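Vastville Evening School
Small Rooms, Good Order: handout for session 4
The table top and the bed

Please read this before Saturday and bring your room sketch with you, even if it's only on the back of an envelope!

Last time we did floors and doorways. Now for the flat surfaces, which I love teaching, as a few minutes' work can change the whole feel of a room.

Key terms

Landing surface: any flat place where things get put down on the way to somewhere else. Tables, stools, the foot of a bed.
Home: where the thing lives when it isn't in use.
Resting stack: a pile that is folded and tidy but still hasn't gone home.

Drinking vessels

Cups are the great wanderers. They come in all heights and materials, and once one has gone over, the others soon look untidy too. Start by standing everything up. Don't sort yet, don't wash yet, just get the mouths facing the ceiling and look again. Then group by what they're made of: steel with steel, ceramic with ceramic, and tins off to one side (a round tin on its side will roll, so deal with it early).

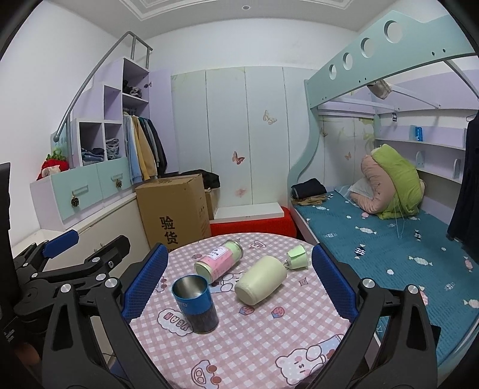

Sirulell wrote in after last term's session to say she does it the other way round, tins and tumblers straight to the shelf and only then the cups, because a patterned cloth makes it hard for her to see what's left. It's a good point, and worth trying both ways at home. A gingham with bears and strawberries all over it is a cheerful thing to have on a round table, but small items do get lost among the prints!

Beds with a bunk above

A lower bunk is a landing surface too. Roll the comforter and put it by the pillow, and you have most of the mattress back for the day. Folded clothes at the foot are a resting stack: lovely and neat, and due in the drawer by bedtime. Coats on hangers may stay out if they hang clear of the bedding.

In our practice room at Eler we timed this with a kitchen timer and the whole bed took less than one song on the radio. Do try it with music.

Homework

1. Stand up, group and put away everything on one table.
2. Note which items had no home.
3. Measure your nearest free shelf. The one in our practice room is 700 mm long, and takes more cups than you'd think.

Reading: Cieślak booklet, the chapter on shelves. The drawers chapter can wait until session 5.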